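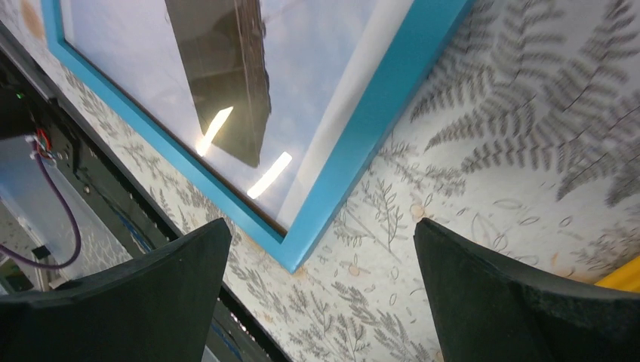
Gripper open, facing the blue picture frame on the fern wallpaper.

Can a robot arm straighten or dust pictures yet?
Posted by Jaime Moreira, Friday, December 10, 2021

I run a small guest house in Brorkum with a lot of framed pictures. They get knocked and need dusting every week. Is there an arm that can do glass and frames without me standing over it? I was quoted 3341 for a used one, before fitting.

Torres
Not on its own, no. I've had one on a bench for over 1000 hours, mostly sorting parts, and it's fine when everything sits in the same place. Glass is harder. Reflections confuse the depth reading, and a frame on a hook swings when you touch it. Soft finger pads help a bit. If you try it, fix the bottom corners to the wall with putty first and go slowly. I'd still want someone in the room. Dusting a flat shelf is a better first job.

Unden
get a duster on a stick

Nunero
Agree with Torres about reflections. Try it with the ceiling lights off and a lamp to one side. For straightening, push one lower corner gently and don't try to grip the frame. Does the 3341 include the controller? Mine was 1404 extra and didn't arrive until January.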